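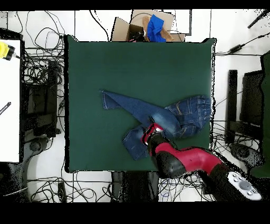 Jeans on the green cloth, gripper on the denim where the legs cross.

Ignacio Lorente is on the floor when I get there, tracing a cable. Wrong one. He traces another. "Power for the arm, I think. Or the monitor. Don't step there."

The folding project is called Stirkow, after nothing much, and it lives on the white tile of a shared workshop he splits with Hanne Ruotsalainen. She does the software. He does the rest, including the laundry.

Why jeans? "Everyone starts with towels," he says. "We did towels in April. Towels are flat, they want to be flat. Jeans have a waistband that weighs more than the legs, and pockets, and the seams are stiff so they push back at you."

The attempt I watch starts from a half folded mess, one leg running off to the left with the hem turned up, the waistband bunched over on the right. Arm comes in low. Presses. "It's going for the overlap," Ruotsalainen says from her laptop. "Good. Or bad, depends if it gets one layer or both."

That is the whole problem, she says. One layer or both. From the top it all looks like denim. They have 222 runs logged so far and she has gone through the failed ones twice. "Most of them it grabs two layers and drags the whole pile. Then it's just moving trousers around a table."

The cloth was Lorente's idea. Bare tabletop was too slick, the denim slid away when the fingers pushed down. He tried a rubber mat first, too grippy, nothing would slide at all. Dark green because that's what the shop had. Ruotsalainen likes it, blue stands out fine.

Do they fold well? Long pause. "Thirds, no," says Lorente. "Half, yes, if you're not picky. My mother would redo it."

Next is shirts, he says, then correcting himself: cables first. He wants them all in a tray along the wall before he buys anything else. Ruotsalainen laughs at this. She's heard about teh tray before.

"It's a evening project," she says. "We get 3 hours and one of them goes to finding the right plug."

Last updated: Nov 27, 2025

More interviews
Rodrigo Rivas on his garage plotter
Ainhoa Manzano rebuilds a knitting machine
The Kwok bench: 17 motors, one desk

Text by Ryan Crabtree | Contact | Copyright Prisow | Back to top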